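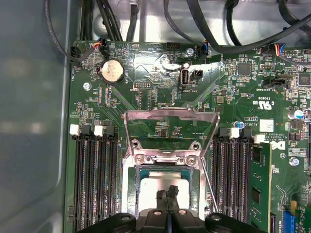
ロードプレートを開いたCPUソケット

28/05/2021 文:ミタリ・ポール(ディルヌス 家庭調査室)

「家のパソコンをいつまで使うか」調査協力者の募集

ディルヌスでは、家庭や小さな仕事場で使われているデスクトップパソコンについて、使用期間、修理、部品交換、譲渡、処分の経緯を聞き取る調査「ファラー」を行います。日本語で面談と記録に参加していただける方を募集します。専門知識は必要ありません。現在使っている方のほか、使わなくなった機械を自宅に置いたままにしている方も対象です。

調査の目的

パソコンがどのくらいの期間で買い替えられるかについては、販売台数や出荷時期から推計する方法がよく使われます。しかし、買い替えのあとに古い機械がどう扱われるかは、この方法ではよく分かりません。子どもの部屋に移される、親戚に譲られる、写真の保管用に残される、押し入れに入れたままになる。こうした使い方や置き方は家庭によって違い、同じ家庭の中でも理由がいくつか重なっていることがあります。

前回の予備調査では、処分をためらう理由として「中のデータをどうすればよいか分からない」という回答が目立ちました。その一方で、データの消去は済んでいるのに回収の申し込みをしていない方もいました。申し込みの画面を途中まで進めて閉じた、箱が見つからなかった、家族の誰が買ったものか確認できなかった、といった事情です。選択式の質問票ではこのあたりがうまく拾えませんでした。

そのため今回は、少人数の方に少し長い期間おつきあいいただき、話を聞く時間を多く取ります。結果は、自治体の回収窓口や修理店が案内文を見直すときの参考資料としてまとめます。個々の製品の優劣を比べる調査ではありません。

お願いする内容

参加期間は11週間です。期間の最初と最後に面談を行い、その間に短い記録をつけていただきます。

面談は全部で2回、いずれもオンラインです。最初の面談では、お持ちのパソコンを手に入れた時期、購入か譲り受けか、置き場所、使っている人、これまでの故障や修理について伺います。購入時の書類が残っていれば手元に置いていただけると話が早く進みますが、探していただく必要はありません。記憶があいまいな部分は、あいまいなままお答えください。

記録には「ヴィトシク」という入力画面を使います。パソコンでもスマートフォンでも開けます。書いていただくのは、その週に機械を使ったかどうか、使った人、用途、気になったことです。使わなかった週は「使わなかった」とだけ入力してください。文章の長さは問いません。入力が難しい方には紙の用紙をお送りします。用紙の返送にかかる費用はこちらで負担します。

最後の面談では、記録を一緒に見返しながら、使い続けるか手放すかについての考えを伺います。調査のために買い替えや処分を決めていただく必要はありません。期間中にたまたま処分することになった場合は、その手順を教えていただけると助かります。

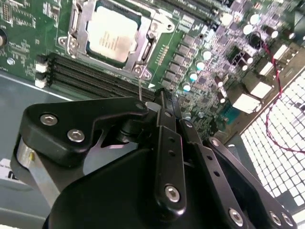 面談で修理や部品交換の話になったとき、部品の正式な名前を言えなくてもかまいません。「動きが遅いので店で何かを足してもらった」「中を掃除してもらった」という説明で十分です。担当者が必要に応じて聞き返します。自分で部品を替えたことのある方には、どこで手順を調べたか、どの段階で迷ったか、やめようと思ったことがあるかを詳しく伺います。途中であきらめた経験も、完了した経験と同じように扱います。

調査のためにケースを開けたり、部品を外したりしていただくことはありません。普段から自分で手入れをしている方も、参加のために追加の作業をしないでください。使わなくなった機械についても、電源を入れて確認する必要はありません。

応募できる方

次の条件をすべて満たす方にご応募いただけます。

・成人であること
・自宅または自営の仕事場に、デスクトップパソコンがあること(使用中か保管中かは問いません)
・日本語で面談ができること
・参加期間を通して、毎週短い記録を入力できること
・オンライン面談に使える機器と通信環境があること

ノートパソコンだけをお持ちの方は、今回は対象になりません。勤務先から貸与されている機械も除きます。ただし、勤務先から払い下げを受けて自分の持ち物になったものは対象に含めます。自分で組み立てた機械、中古で購入した機械、家族から引き継いだ機械でも参加できます。持ち主が亡くなり、そのまま置いてある機械についてのご応募も受け付けます。この場合、面談で話したくない事柄があれば、事前に担当者へお知らせください。

同じ家庭からは2名まで参加できます。主に使っている人と購入した人が違う場合など、別々に話を伺うほうがよいことがあるためです。面談はお一人ずつ行い、一方の方のお話をもう一方の方に伝えることはしません。応募は一名ずつ別々にお願いします。

特に応募をお待ちしている方

予備調査では、普段からパソコンに詳しい方の参加が多く、回答がやや偏りました。今回は次のような方からのご応募を増やしたいと考えています。

・家族に任せきりで、機械のことはほとんど分からないという方
・帳簿や顧客名簿など、特定の仕事のためだけに古い機械を残している方
・集合住宅で、置き場所に困っている方
・以前に修理を断られたことのある方
・手放したいが、回収の手続きを始めていない方

当てはまらない方のご応募も歓迎します。選考では年齢、住まいの形、機械の使い方が偏らないように調整します。応募の早さで決めることはありませんが、受付は定員に達した時点で終了します。 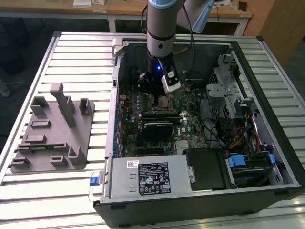

ウェムソープ、5月――調査の準備は、ディルヌスのウェムソープ事務所で進めています。面談の質問項目はシャシュティン・ルンドグレンが作成し、日本語版の確認をアールティ・ミタルが担当しました。予備調査に参加した方から「処分という言葉で聞かれると、責められているように感じる」というご意見をいただいたため、日本語版では「手放す」「しまっておく」「譲る」を使い分けています。応募書類の一部に以前の表現が残っていますが、内容に変わりはありません。

面談の担当者は日本語で対応します。オンラインのみで行うため、事務所にお越しいただくことはありません。時差の関係で、連絡への返信が翌日以降になることがあります。面談の時間帯は、日本にお住まいの方は日本時間の昼か夕方から選べます。日本以外にお住まいの方は、応募の際に現地の都合のよい時間帯をお書きください。

謝礼

すべての日程に参加された方に、お一人につき3,000円をお支払いします。お支払いは最後の面談が終わったあと、ご指定の口座への振り込みで行います。日本国外にお住まいの方には、別の受け取り方法をご案内します。

途中で参加をやめる場合も、最初の面談を終えていれば謝礼の一部をお支払いします。やめる理由を説明していただく必要はありません。記録を入力できない週があっても、それだけで謝礼が減ることはありません。長く入力できない見込みになったときは、担当者までご一報ください。

通信にかかる費用は参加者のご負担になります。紙の用紙を使う方の郵送費は、前に書いたとおりこちらで負担します。

個人情報とデータの扱い

面談は録音し、文字に起こしたあとで録音を消去します。映像は録画しません。面談中にカメラを切っていただいても問題ありません。文字に起こした記録からは、お名前、住所、勤務先、ご家族の名前など、個人が分かる部分を取り除きます。

記録の入力にあたっては、パスワード、口座番号、機械の製造番号を書かないでください。誤って入力された場合は、気づいた時点でこちらで削除し、ご本人にお知らせします。パソコンの中に保存されている文書や写真を見せていただくことはありません。遠隔操作の許可をお願いすることもありません。ディルヌスを名乗って遠隔操作を求める連絡があった場合は応じず、応募時の窓口にお問い合わせください。

報告書には、参加者の発言を短く引用することがあります。引用を希望しない方は、同意書の該当欄に印をつけてください。参加には影響しません。面談後に「あの部分は使わないでほしい」というご希望があれば、報告書の原稿ができるまでの間は対応できます。原稿の完成後は引用の差し替えが難しくなるため、早めにお申し出ください。

応募者の中で参加に至らなかった方の情報は、選考が終わりしだい消去します。次回の調査の案内を希望される方に限り、連絡先だけを保管します。

応募の方法

応募はディルヌスのウェブサイトにある応募用紙から受け付けます。調査名の欄には「ファラー」とご記入ください。用紙には次の項目があります。

・お名前と連絡先
・お住まいの国と地域
・お持ちのデスクトップパソコンの状況(使用中、ときどき使用、保管中)
・手に入れたおおよその時期
・修理または部品交換の経験
・面談に都合のよい時間帯
・紙の用紙を希望するかどうか

機械の型番は書かなくてかまいません。状況の欄に当てはまるものがなければ、自由記入欄に分かる範囲でお書きください。複数の機械をお持ちの方は、いちばん長く持っているものについて記入してください。ほかの機械については面談で伺います。

応募を受け付けると、確認のメールが自動で届きます。届かないときは迷惑メールの振り分けをご確認のうえ、応募用紙と同じページの窓口からご連絡ください。選考の結果は、参加をお願いする方にもお願いしない方にもお知らせします。結果の理由についてのお問い合わせにはお答えできません。

参加が決まった方には同意書と日程表をお送りします。同意書を読んでから辞退することもできます。内容に分かりにくいところがあれば、署名の前に担当者が電話またはオンラインで説明します。

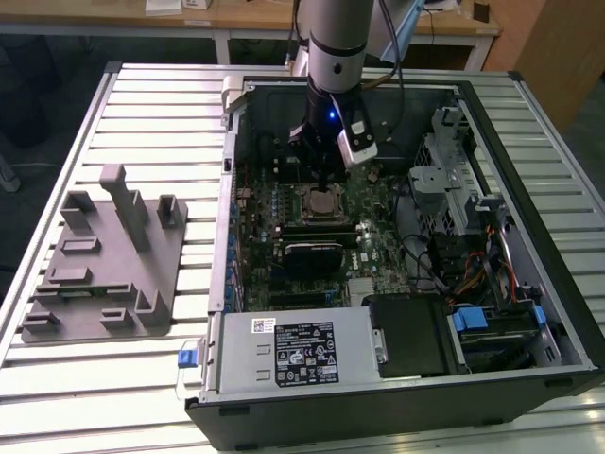
よくあるお問い合わせ

壊れて動かないパソコンでも参加できますか。
参加できます。いつごろ動かなくなったか、その後どうしたかを伺います。修理の見積もりを取る必要はありません。

参加すると、古いパソコンを引き取ってもらえますか。
引き取りは行っていません。データ消去や修理の作業もお受けできません。お住まいの地域の回収方法については、自治体または製造元の窓口にご確認ください。

パソコンを買い替えたばかりです。
以前の機械がまだ手元にあれば対象になります。新しい機械だけが手元にある場合も応募できますので、買い替えの時期を自由記入欄にお書きください。

家族が代わりに記録を入力してもよいですか。
かまいません。ただし、書かれる内容はご本人が話したことにしてください。誰が入力したかを選ぶ欄が画面の下にあります。

長い旅行の予定があります。
期間の途中で留守にする週があっても参加できます。最初と最後の面談の時期に留守にされる方は、応募用紙に予定をお書きください。調整できる場合があります。

調査の結果は読めますか。
報告書の要約を日本語で作成し、希望する参加者にお送りします。全文は英語のみの予定です。

学校の授業や仕事の研修として参加できますか。
個人としての参加に限ります。参加を証明する書類は、ご希望があれば発行します。

担当

調査責任者 シャシュティン・ルンドグレン
日本語版・面談日程 アールティ・ミタル
応募受付・同意書 リーン・ブトロス
記録画面「ヴィトシク」の操作について ハーディ・スルール

お問い合わせの際は、件名に「調査参加について」とお書きください。面談の日程を変更したい場合は、予定の前日までにミタルへご連絡をお願いします。当日に急な都合で参加できなくなったときは、事後の連絡でもかまいません。

当サイトでは、表示言語の保存と閲覧状況の把握のためにクッキーを使用しています。設定はいつでも変更できます。[同意する][設定を変更する]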